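June 2018

Tote trial, second batch of mixed household goods for Ellbridge. Siiri wants to know whether soft items and rigid plastic can share one grey bin through storage without a divider. The current Tatirora layout uses a divider in every bin and loses 19 mm of usable width to each. Bin floor is 658 mm on the long side. Load limit unchanged.

Folded textiles went in first in April and the stacks slumped as soon as the bin was tilted. Repeated with textiles dropped in unfolded. Slump is no longer a useful measure, so I have switched to recording where each piece comes to rest against the walls.

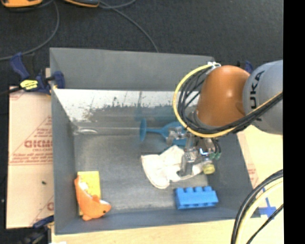 Drinkware is the harder category. Stemmed pieces have no stable lying position except across two contact points, base rim and bowl, and they roll in an arc about the base when nudged. The sloped walls limit this a little. The blue plastic goblet is lying along the far edge of the floor with the crumpled white cloth in front of it, and that is the arrangement I want to test further: stemware to the wall, cloth on the open side as a chock. Tumblers can be treated as cylinders and need no separate entry.

Floor scuffing is noted but not measured. Wanda thinks a worn floor holds cloth better than a new one. No data either way - need an unused bin from Corkel to compare.

To do: weigh cloth items singly (371 g is the list figure for the heaviest), repeat tilt at the same angle, ask Siiri about glass.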